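Notes on washing and drying trail running shoes at home, for shoes with a mesh upper and a rubber outsole. Leather and waxed uppers need different treatment.
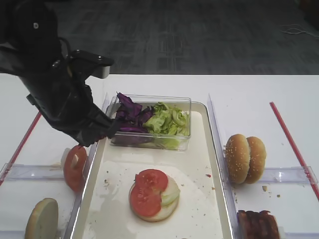

## Before washing

- Knock the soles together outdoors once the mud has dried. Dry mud comes off the lugs with a stiff brush; wet mud gets pushed further into the mesh.
- Take out the insoles and laces and wash them separately.
- Pick stones from between the lugs with a blunt skewer. A knife will nick the rubber.

## Washing

Use a bowl of lukewarm water and 5 ml of mild liquid soap. Brush the upper with an old nail brush, working from toe to heel. Leave the tongue until last – it holds the most grit. Rinse until the water runs clear.

Machine washing is not advised. Even on a cool cycle the drum flexes the heel counter, and the glue at the toe bumper tends to lift first. Sowmya Iyer ran a pair of Codness shoes through at 54 degrees and lost both bumpers.

## Drying

1. Press the shoe in a towel.
2. Stuff loosely with newspaper. Change it after an hour, then again before bed.
3. Stand on edge in moving air, away from radiators and direct sun.
4. Refit the insoles only when the footbed feels dry at the toe end.

## Wear log

Write the date of first use under the insole in permanent marker. I retire mine at 700 km; Periklis Papadakis gets 750 from his, mostly on soft ground. Check the midsole for creases that stay visible when the shoe is unloaded.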